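August, bench notes, textiles side. Wash test on the softener claims.

Read the Plident leaflet again before starting. It says knitwear "keeps its shape for longer" and never says longer than what. Wilson thinks I am being unfair. Possibly, but I have been burned by this sort of wording since the 2021 batch, when we passed a finish on feel alone and had to take it all back.

Set-up as agreed: 400 g loads, two machines, Sarkport tap water in both. One machine gets the softener, the other gets nothing. Swatches marked on the back so whoever does the handling can't tell which is which. I don't trust my own fingers once I know the answer, and I don't trust Wilson's either.

Grey knit, folded, on the pink duvet.

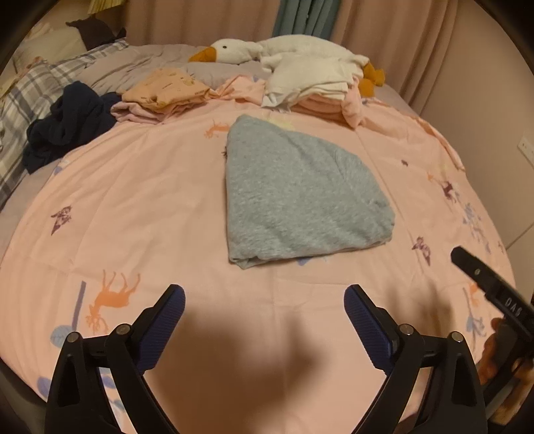
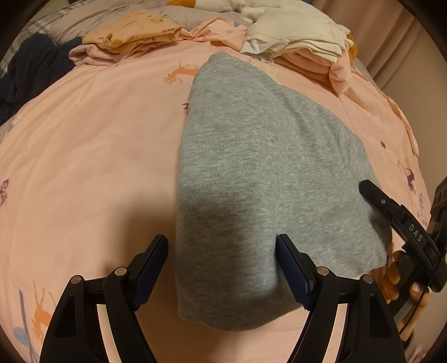 Alfie Kershaw
Technician, fabric care bench

First round of handling gave 91 as the score for the treated swatches, which looks grand until you see that the scale was drawn up by Sovadari, who sell the stuff. Plain swatches have not been scored yet. Until they are, that number means nothing and I'd rather it stayed off the wall chart.

Pilling: can't see a difference by eye. Wilson says he can. Asked him to sort the swatches blind after lunch and he put two of the plain ones in the treated pile - he blames the light by the window. Fair enough, we'll do it again under the lamp.

Smell is the one thing that gives the game away. The treated load reeks of it, so a "blind" test isn't very blind unless we air everything overnight. Should have thought of that first.

Þorgeirsson's old method has you measure the swatch flat, before and after, and leave feel out of it altogether. Slow and dull, but I can't find the hole in it. Dig out the steel rule. The cloth tape has stretched and I suspect it has been flattering us for months.

To do: score the plain swatches, air the lot, ask Sovadari how they got their scale.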